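Taking old desktops apart: what the Deltik trials showed

The Tirico bench group has finished its first full round of tests on robotic disassembly of desktop computers. The work is part of Deltik, the project on recovering usable parts from office machines. This item sets out what was tried, what the numbers were and what the group plans to do next. The full report is on the shared drive for members who want the tables.

The question

Most earlier work on robot disassembly treats a computer as a fixed list of steps. Somebody writes the sequence down, the robot follows it, and if a cable has slipped over a drive or a clip is stiff, the run stops and a person steps in. That is fine when every machine is the same and in good order. The machines that come through Manport are neither. They have been opened before, had memory added, had drives swapped, and spent years under desks.

Timothée Delorme, who leads the group, wanted to know whether a short check before each removal would do more good than a better plan at the start. The idea is simple enough. Before the arm commits to pulling a part, it takes hold, moves it a very small distance, and compares the force it feels with what it felt on earlier good removals of the same kind of part. If the two are close, it carries on. If they aren't, it lets go, moves slightly and tries again from a new grip. After three tries it asks for help.

The group calls this the tug check. It is not new in itself, and people who repair computers by hand do the same without thinking about it. What had not been tested at Manport was whether it holds up across several kinds of part with one gripper and no change of tool.

How the trials were run

The trials covered four kinds of part: drives, memory modules, expansion cards and processors. Side panels were taken off by hand beforehand, and so were the screws, as the present gripper can't turn a screwdriver. Each machine was laid on its side on the bench with the open side up.

Altogether there were 241 removals. Of these, 106 were done with the plain fixed sequence and the rest with the tug check switched on. The order was mixed so that neither method got the easier machines. The same arm, gripper and speed limits were used throughout.

A removal counted as good if the part came out whole, nothing else in the case was pulled loose, and the part ended up where it was meant to go. Anything else was a failure, including runs where the part came free but was dropped on the way. Delorme insisted on the last point. A drive that has been dropped can't be sold on with any confidence, so for the purposes of Deltik it may as well have been broken in the case.

Results

With the fixed sequence, 70 removals out of 106 were good. That is about two in three. The tug check did better overall, but the gain was uneven and depended heavily on the part.

Drives gained the most. Under the fixed sequence the usual fault was a drive lifted at a slant, so that one corner of the carrier caught on the bay and the grip slipped. With the check on, the arm noticed the extra drag early, let the drive settle and took a new hold. Most of these were put right on the second try.

Memory modules gained a fair amount. The faults there were nearly all latches that had not been pushed fully open. A module held by one latch feels quite different from a free one, and the check picked this up well.

Expansion cards gained only a little. Their resistance varies so much from one machine to the next that the check often stopped for no good reason. It then tried again, stopped again and asked for help with a card that would have come out perfectly well. These requests count as failures in the report, although no damage was done.

Processors showed no gain at all. Once the lever is up, a processor lifts out with almost no force, so there is nothing useful to compare. The faults in this group came from the placing stage, where the chip was set down slightly off its pocket. A force check during lifting can't help with that.

The cost is time. A tug check adds more than 10 seconds to a removal, and longer if a second grip is needed. On a bench with one arm that matters, and the report gives the times for each part so that readers can judge for themselves.

Parts holder

The parts holder was redesigned halfway through. The first version was a flat tray, and parts slid about when the arm let go. The present one is a grey printed fixture with ridges and slots and a recessed pocket for the processor. It sits beside the computer so that the arm has only a short way to carry each part.

Removals made before the change were not thrown out of the count. The group did look at them separately, and the difference between the two methods was much the same with either holder. Anyone who wants to print the fixture can ask for the files, but should allow for a fair bit of sanding in the slots.

Drive removal on the bench

Drives are taken out by their plastic caddy and never by the metal body. The gripper closes on the caddy, makes its small test movement, and then lifts the drive up from the cage. Loose cables are the main nuisance at this point, and the group now has a rule that the path above the cage is looked at again after every failed grip. 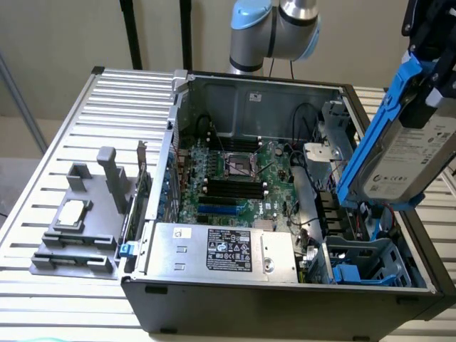

What comes next

The next round will leave processors out of the tug check altogether and spend the time on better placing. Csonka, who supply the force sensor, have agreed to lend a second unit with a finer range, and this will be tried on expansion cards first. If the finer readings don't separate a stiff card from a stuck one, the group will drop the check for cards too and go back to the fixed sequence with a person watching.

There is also a plan to let the arm keep its own record for each model of computer. At the moment all good drive removals go into one pool, whatever machine they came from. Keeping them apart should make the comparison sharper, but it also means there will be very few examples for the less common models. Delorme expects to start with the three models that Manport receives most often and leave the others in the shared pool.

Screws remain the obvious gap. Taking them out by hand accounts for more of the working time than any of the steps the robot does, and the group is open about this in the report. A tool changer was priced up and put aside for now. The money is there, but it would take up space at the end of the arm that is needed for reaching into smaller cases.

Machines wanted

The group is short of full-size desktop towers for the next round. Age doesn't matter and they needn't start up, but the inside should be complete, with at least one drive and its caddy in place. Please don't tidy the cables first. Drives must be wiped before they are handed over, and the machine should carry a label saying that this has been done.

Towers can be left at the Manport goods entrance before 4 pm. The new trials are due to begin in December, and a shorter note on the expansion card results will follow in a later issue.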